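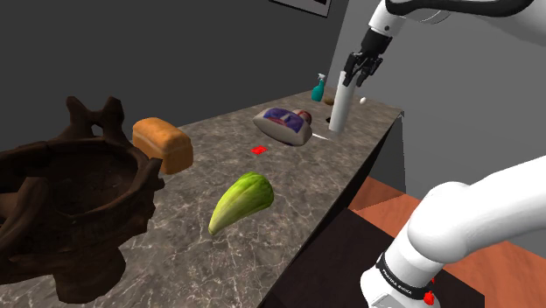

Arbeitsfläche mit Steinmuster, links ein dunkles Gefäß auf Sockel

Zwischenbericht Fußgängersteg Helcombe, Stand 3. Juni 2025

Kurz vorab: Zeitplan hält, Budget knapp. Details unten, Belege kommen getrennt.

Beteiligung
Zwei Anwohnerabende gelaufen, beide gut besucht. Hauptthema wie erwartet die Beleuchtung, danach der Zugang vom Midikweg. Viele wollen niedrigere Leuchten, warmes Licht, nachts gedimmt. Haben wir so ans Planungsbüro Lahlou weitergegeben. Rückmeldung zur Machbarkeit steht noch aus.

Postkartenaktion: rund 2000 Karten verteilt, Rücklauf wird gerade erfasst. Auswertung folgt mit dem nächsten Bericht, vorher bitte keine Zahlen nach außen.

Genehmigungen
Wasserrecht liegt vor. Naturschutz noch offen – die Behörde will eine Ergänzung zur Ufervegetation, Gutachten ist beauftragt. Denkmalschutz hat keine Einwände gegen das Geländer, nur die Farbe muß noch abgestimmt werden.

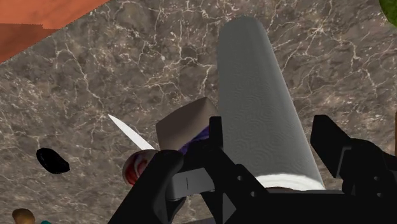
Küchenrolle und Messer auf der Steinfläche

Kosten
Stahl teurer als im Antrag angesetzt. Ausgleich über den einfacheren Belag am Ostufer, mit Evness als Bauherrin besprochen, schriftliche Zustimmung fehlt noch. Mittelabruf für die zweite Rate ist vorbereitet, geht raus sobald die Unterschrift da ist.

Nächste Schritte
Ausschreibung Fundamente fertigstellen
Ergänzung Naturschutz einreichen
Farbmuster Geländer am Rathaus ausstelen
Baubeginn Westufer im August – nur wenn die Naturschutzfreigabe rechtzeitig kommt

Offen für Sie: Umwidmung der Restmittel aus der Planungsphase. Bräuchten dazu eine kurze schriftliche Antwort, Mail reicht.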